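Print this page | E-mail this page

Serkness Desk Lamp Transformer: Set-up Guide

Section 2. Connecting to the mains

Read this section through before you plug anything in. It applies to the Desta and Ekska models. Owners of the Henriques model should use the separate sheet supplied with the base.

2.1 Choosing a position

1. Place the transformer on a flat, dry surface within reach of a fixed wall socket.
2. Leave a gap of 30 mm on each side of the case for air to pass.
3. Check the rating label on the underside. The supply voltage must fall within the range printed there.

CAUTION: Do not run the transformer from an extension reel that is still wound up.

The lead is fitted at the factory and cannot be lengthened. If it does not reach, move the transformer closer to the socket.

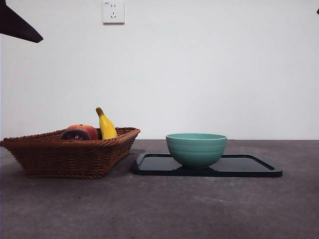 Plug adaptors are not supplied. Where one is needed, it must carry the same current rating as the plug and must grip the pins firmly. An adaptor that feels slack should be replaced.

2.2 First switch-on

1. Set the lamp switch to OFF.
2. Push the low-voltage connector into the lamp base until it clicks.
3. Insert the mains plug fully.
4. Wait for the green light on the transformer to stop flashing.
5. Set the lamp switch to ON.

NOTE: A faint hum is normal during the first 2 minutes of use.

If the green light does not come on, unplug the transformer and try a different socket. If it still does not light, quote fault code 228 when you contact the supplier.

CAUTION: Never open the case. There are no parts inside that the user can repair.

Text: Shona Kingi. Checked by Ezequiel Vidal, 19 September 2025.

Print this page | E-mail this page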